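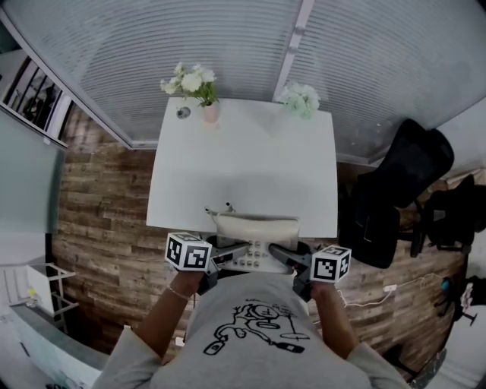

The Brusivley 280 is a folding work table, and I bought mine last December to replace a door on two filing cabinets. It arrived in one flat box with four legs, a bag of bolts and a single sheet of instructions. I have used it almost every day since then, mostly for paperwork, wrapping orders and talking to suppliers. A white desk phone sits well at the near edge of a white table, where the keypad is easy to reach while you stand, and that is how I like to work. If you prefer to sit, read the part about the legs first.

Assembly took me one evening. The bolts are all the same size. The holes on three legs lined up right away and the last one needed a push from the side while I turned the key. The sheet tells you to tighten everything as you go. I would leave all the bolts a little slack until the table is on its feet.

The top is smooth and wipes clean with a damp cloth. Ballpoint comes off. Permanent marker does not, and I have a small gray smudge in one corner after trying to scrub it out. Packing tape lifts without leaving glue behind if you pull it the same day.

There are two leg heights. The high one suits me for standing. The low one is a bit too low for an ordinary office chair with arms, and the arms bump the rail underneath. Marius Bogdan, who shares the shop with me, took the arms off his chair and has been fine with it.

It does wobble at the high setting if you lean on a short side. Typing doesn't bother it. Cutting cardboard with a dull knife does. Felt pads under the feet helped a little, but my floor slopes toward the drain, so part of that is my own problem.

I also looked at the Lenavberg, which has a drawer and costs more. The drawer was shallow and stuck on the one in the store. The Pusura was cheaper, but the top was thin enough to flex when I pressed on it.

My one real complaint is the folding latch. It is stiff, it sits where you can't see it, and it pinched my thumb twice. I now leave the table up.

I would buy it again for a standing desk or a packing bench. For a sewing machine I'd want something heavier.

Updated Sat 7 September: the latch has loosened up some. Everything else is the same.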